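15/08/2023

Spent the morning on the table and the wallpaper corner. Slept badly, so I started early.

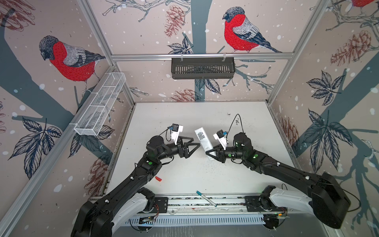
Do I still like the bird paper? I like it more than I did in January, and the bullfinch over the hanging basket is my favorite part.

The tabletop needs a wipe before anything else. Dark crumbs in the middle again, and they show badly on white. The light blue marker goes back in the drawer. I'll put the white box on the shelf and copy its label into the notebook first – Boglárka asked for that twice.

Ilir called at lunch. He can get another roll of the paper from Bustamante for 55, and I said yes. One roll should cover the hallway end with a bit left over.

Paid the Plotel bill, 694. Soup for dinner. Need to buy sponges and call Senad back about the shelf brackets.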